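Keeping woven baskets clean in a small kitchen
By Tzu-hsuan Fu

I use baskets in almost every room, because the cupboards in my apartment in Rankin are few and quite deep. Things that go to the back of a deep cupboard are forgotten there. In a basket I can see them, and I can carry all of them to the table together.

The first tip is to give each basket one kind of thing. Onions and garlic can stay together, but potatoes should have their own basket, in a dark place. Do not fill a basket higher than the rim. When it is too full, people take only what is on top, and the lower things get old.

For dust, I use a dry paintbrush, 50 mm wide, with soft hair. Brush along the weave first and then across it. After this you can use the vacuum cleaner on the weakest setting. Many people begin with a wet cloth, but then the dust becomes a kind of paste in the corners, and it is much harder to remove.

Baskets with tape, string and other small tools need the same cleaning as those with food — maybe even more often, as sticky things collect hair.
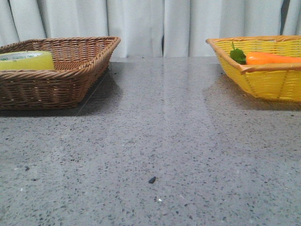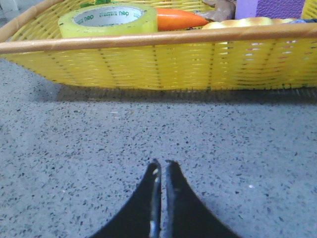 Natural wicker does not like to stay wet. Put a few drops of dish soap in warm water, press the cloth until it almost does not drip, and wipe quickly. Let the basket dry upside down on two wooden spoons, so the air can go under it. Around 2 hours is enough in summer. In November I leave it overnight, but never on the radiator, where the strands become dry and break.

Plastic weave is easier. You can wash it in the shower with a soft brush and shake out the water on the balcony. Please do not use very hot water, or the sides may lose their shape.

If a strand comes out, do not pull it. Wet the end a little, push it back under the next strand with a blunt needle, and put one drop of clear glue. Cut the rest only when the glue is hard.

For the bottom I cut a piece of shelf liner — I buy the Hikolier one, but a clean paper bag also works. Onion skins fall on it, and I change it when I do the shopping.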